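Rules for picking things up

Posted Apr 9, 2026

Last August I was handed the job of writing our house rules for pick-and-place work. The old rules were a page and a half long and mostly said "be careful". Be careful of what was left to the reader, along with how, and when to stop.

I like a good standard. I have been known to read the annexes. But most of what gets written about robot handling falls into two heaps. One is safety, which is serious and properly looked after by people with proper qualifications. The other is everything else, meaning whatever the last person did, plus a comment in the code saying "don't touch this".

Mine was the second heap. We do nearly all our early work in simulation these days, and a simulator is a forgiving place to pick up bad habits. You can smash a bottle and have it back before your tea has cooled. So the first rule I wrote down was that a simulated breakage gets logged as a breakage. It was not popular. Somebody on the Dernel side pointed out that no glass had been harmed, and I pointed out that the same trajectory was going on a real arm in a fortnight.

The second rule concerns crates. Crates with dividers are wonderful things if you are a bottle and a nuisance if you are a gripper. There is a wall on each side of you and a neighbour on the other side of the wall, and a path that looks generous from the side turns out rather mean once the fingers are below the rim.
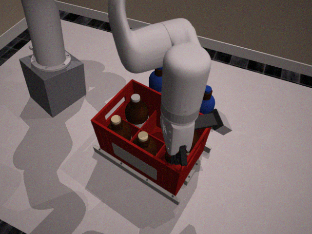
So: straight down, straight up, and no sideways movement of any kind until the fingertips are clear of the rim. You may think this goes without saying. I thought so too, until I went through the Sestia runs and found that the planner had discovered it could save a moment by leaning. It leaned on everything. Planners are like teenagers in this respect, and will cut any corner that hasn't been written down as a corner.

Third, name your compartments and stick to the names. Four compartments, two by two, and we had "back left" meaning different places depending on whether you were standing with the robot or facing it. We now name everything from the base of the arm looking out. It is arbitrary and I will defend it to the death. If your logs say "left" without saying whose left, you do not have logs, you have a diary.

Fourth, and this one I fought for, each layout gets a plain rendered view saved next to the numbers, checked by a human with eyes. The numbers will tell you happily that a bottle is upright and in its place when it is in fact halfway through the floor. I have seen this happen. The success rate that afternoon was excellent.

There was going to be a fifth rule, about shadows and lighting, but it grew to two pages and was taken away from me. Hoketeck have their own version, which I'm told is longer still and has a flow chart. I haven't asked to see it. I have some pride.

What I haven't sorted out is tolerances. How close may a fingertip come to a divider before we call it a fault? Two of us say one thing, two say another, and the current draft says "adequate clearance", which is "be careful" wearing a tie. I'm meant to have a proper figure in before the Onu review. If you have one that you arrived at by measuring, and didn't inherit from a spreadsheet, the comments are open.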